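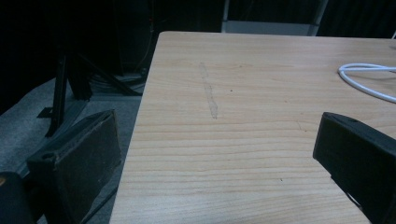 VURNTON, July

By the Clulinlow outreach desk

We have just held the open day that your grant paid for, and we are still buzzing a little, so please forgive the exclamation marks in what follows. The formal figures will come with the year-end return. Meanwhile, we want to tell you how the day went, what the visitors did, and what we would like to do with the money that is left.

You will remember that our application promised a public demonstration of the hand-held gripper work, open to anyone in Vurnton, with no booking and no charge. We opened the doors at 10 a.m. and closed them at 4 p.m., with a short break at lunch for the demonstrators to eat and for the batteries to charge. The counter at the door read 796 at closing. Our best guess in the application was much lower than that, and we had printed leaflets to match, so by early afternoon people were sharing them.

The demonstration room was kept plain, with a wooden table to work at and the lights low. Visitors came in small groups. A demonstrator showed how the two black fingers of the gripper open and close, picked up a sponge and a paper cup, and then handed the gripper over. From that point on it was the visitor's turn, and this was the part everybody loved. People arrived expecting to watch a robot and found themselves doing the job by hand, slowly and carefully, while the rest of the group called out advice!

The favorite task by far was folding a dish towel. It sounds simple, and every group laughed when it was announced. Then they tried it with two stiff fingers and went quiet. Several children got the hang of it faster than their parents, and one girl of nine or ten folded the towel in half twice and went straight to the back of the line to do it again. Stacking cups was popular too. Threading a shoelace defeated almost everyone, including two of our own staff, and we will use a thicker lace next time.

In the second room Owino ran the arm. This is the part most people had seen on the poster, and the line for it stretched into the hallway for much of the morning. The arm repeated a sorting task (red blocks to one tray, blue to the other) and Owino's team stopped it between rounds to take questions. They were wonderful with the crowd. They let it make mistakes in public and talked about why, and that led to far better questions than a perfect run would have. A retired machinist stayed for three rounds and asked about wear on the joints. A group from the Ometti training center wanted to know how long it takes to teach a new task, and ended up staying through lunch to talk about it.

Of the visitors, 20 left their details to come back for a longer session, which is as many as we can seat. We had hoped to fill half of those places. Ometti has also asked whether we could bring the grippers to them for an afternoon in the fall, and we would very much like to say yes.

Some things need work. The demonstration room was too dark for anyone with poor eyesight, and a couple of visitors told us so at the door. We had set the light to suit the gripper cameras and had not thought enough about the people holding them. We will bring in lamps next time and test them beforehand with both in mind. The signs in the hallway sent people to the wrong room until someone turned one around at 11 a.m. The sound from the arm carried through the wall, and the quieter speakers in the first room had trouble being heard over it. We also ran out of water.

On spending, the day came in under budget. The largest single item was the hire of the rooms, followed by the printing and the loan of chairs. We have $1,299 unspent from the public events line. With your agreement we would like to put it toward the following:

- transport to and from Ometti for the fall afternoon
- 2 spare sets of gripper fingers, so that a broken set does not stop a session
- lamps for the demonstration room
- a second printing of the leaflet, with larger type

If you would rather the money went back into the general line, please tell us before we book the van. Otherwise we will go ahead on the basis set out above and include receipts with the year-end return.

The comment cards are being typed up now and we will send you the full set. Most are short. "Much harder than it looks" turns up again and again, in all sorts of handwriting, and a good many cards ask when the next one is. We would love to be able to give them a date.

Recent reports

Clulinlow spring progress report
Owino arm: safety check and room plan
Notes from the Vurnton schools visit
Open day budget, approved version
Gripper training sessions: first outline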